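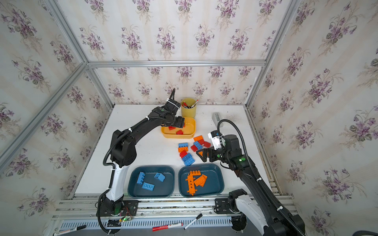 Vandurgate 공동작업장, 양팔 로봇 작업대 제작 자료 전면 공개
도면·부품표·배선도·조립 안내서 포함, 9월부터 조립 강좌 운영

2021-03-30

회원제 공동작업장 Vandurgate는 회원들이 직접 제작한 탁상형 양팔 로봇 작업대 'Brimcombe'의 제작 자료를 누구나 내려받을 수 있도록 공개한다고 밝혔다. 공개 대상은 프레임 도면, 부품표, 배선도, 제어 프로그램 소스, 조립 안내서다. 개인과 학교, 다른 공동작업장은 별도 신청 없이 자료를 이용할 수 있으며, 수정한 자료를 다시 배포할 때는 원본 출처와 변경 내용을 표시해야 한다.

Brimcombe는 로봇팔 두 대를 한 작업대에 고정하고 장난감 블록처럼 작은 물건을 집어 옮기는 작업을 시험하기 위한 장치다. 프레임은 알루미늄 프로파일로 짜고 상판은 흰색으로 했다. 두 팔은 각각 검은색 고정판을 통해 작업대 앞쪽에 볼트로 체결한다. 작업 공간은 벽면으로 둘러싸여 있고, 현재 설치된 작업대의 벽면에는 보라색 제비꽃 무늬 벽지를 발랐다. 벽지는 부품표에 포함되지 않으며 제작자가 원하는 마감재를 쓰면 된다.

Vandurgate는 이 작업대를 가정이나 소규모 작업장에서도 만들 수 있게 설계했다고 설명했다. 프로파일은 절단된 상태로 주문할 수 있는 길이로 통일했고, 용접이 필요한 부분은 없다. 조립에는 육각 렌치와 전동 드라이버, 수평계, 멀티미터를 사용한다. 고정판은 금속 가공 업체에 도면을 보내 주문하거나 작업장의 밀링 장비로 직접 가공할 수 있다. 로봇팔 두 대를 제외한 부품표의 항목은 볼트와 너트를 포함해 모두 443개다.

제작 과정에서 가장 많이 바뀐 부분은 케이블 배치다. 첫 번째 시제품에서는 케이블을 팔에 바짝 붙여 묶었는데, 팔을 멀리 뻗을 때 커넥터가 당겨지는 문제가 있었다. 현재 설계에서는 검은색 주름관에 케이블을 넣고 팔 바깥쪽으로 여유 있게 둥글려 놓는다. 조립 안내서에는 주름관을 고정하는 위치와 관절별로 남겨야 하는 길이가 표로 정리돼 있다. 팔을 끝까지 움직여 본 뒤 고정 위치를 확정하는 절차도 함께 실었다.

작업대 앞쪽에는 흰색 통풍 패널과 알루미늄 레일을 달았다. 왼팔 받침 옆에는 소형 회로 기판을 두었으며, 기판의 녹색 표시등은 전원이 들어와 있음을 나타낸다. 배선도는 전원선과 신호선을 나누어 그렸고, 기판을 다른 제품으로 바꿀 경우 확인해야 할 전압과 커넥터 규격을 별도 쪽에 적었다.

시험용 과제로는 블록 분류를 택했다. 작업대에 흩어 놓은 블록과 노란색 트레이에 담긴 블록을 집어 색에 따라 정해진 트레이로 옮기는 방식이다. 앞쪽에는 짙은 청록색 플라스틱 트레이 두 개를 나란히 놓아 하늘색과 주황색 블록을 따로 받는다. 블록과 트레이는 시중에서 구하기 쉬운 것을 쓰면 되고, 트레이의 위치는 설정 파일에서 바꿀 수 있다. 회원들이 자율 작업 시간에 진행한 블록 옮기기 시험은 지금까지 1,057회 기록됐다. 성공과 실패를 구분한 전체 기록도 제작 자료와 함께 내려받을 수 있다.

기록에 따르면 실패가 자주 나온 경우는 블록끼리 붙어 있을 때와 납작한 판형 블록이 바닥에 누워 있을 때였다. 이에 따라 작업장은 그리퍼에 끼우는 손가락 패드의 도면을 추가했다. 오른팔에는 주황색 삼각형 패드를 끼워 시험하고 있다. 패드 도면은 아직 확정본이 아니며, 자료 목록에 '시험판'으로 표시된다. 판형 블록을 집는 동작은 다음 개정판에서 다시 다룰 예정이다.

안전에 관한 내용은 조립 안내서 첫 장에 실었다. 전원을 켠 상태에서는 작업 공간 안에 손을 넣지 않아야 하며, 블록을 다시 놓을 때는 두 팔을 대기 위치로 보내고 전원을 차단해야 한다. 비상 정지 스위치는 부품표의 필수 항목이다. 처음 전원을 넣을 때는 한 팔씩 따로 낮은 속도로 점검하고, 두 팔의 동작 범위가 겹치는 구역을 설정한 뒤 동시에 움직이도록 안내하고 있다.

제어 프로그램의 이름은 'Hrubý'다. 두 팔의 동작을 한 화면에서 순서대로 지정할 수 있고, 저장한 동작은 텍스트 파일로 내보낼 수 있다. 화면 언어는 한국어와 영어를 지원한다. 현재 판에서는 한쪽 팔이 멈추면 다른 쪽 팔도 함께 멈춘다. 이 기능은 설정에서 끌 수 없다.

조립 강좌는 9월에 Vandurgate의 분관인 Prullville에서 시작한다. 프레임 조립과 배선, 초기 점검까지를 다루며 참가자는 두 명씩 조를 이루어 작업한다. 강좌에 쓰는 로봇팔과 공구는 작업장이 제공한다. 납땜 경험은 없어도 되지만 전동 공구 안전 교육을 먼저 이수해야 한다. 교육은 강좌 첫 시간 전에 같은 장소에서 받을 수 있다. 강좌 일정과 참가비는 접수 시작 전에 작업장 홈페이지에 게시한다.

인쇄된 조립 안내서는 400부를 제작해 학교와 공공 작업장에 우선 배포한다. 필요한 기관은 작업장 홈페이지의 자료 신청란에 기관명과 수령 주소, 필요한 부수를 적으면 된다. 개인 이용자는 같은 내용의 전자 문서를 받을 수 있다.

도면의 오류나 부품 대체에 관한 의견은 홈페이지 Brimcombe 게시판에서 받는다. 치수 오류를 알릴 때는 도면 번호와 개정 번호를 함께 적어야 한다. 반영된 수정 사항은 개정 이력에 추가된다.

Vandurgate 소개
Vandurgate는 목공, 금속 가공, 전자 제작 장비를 갖춘 회원제 공동작업장이다. 회원은 장비별 안전 교육을 마친 뒤 개인 제작이나 공동 제작에 참여할 수 있다.

보도자료 문의: Vandurgate 홈페이지 언론 문의란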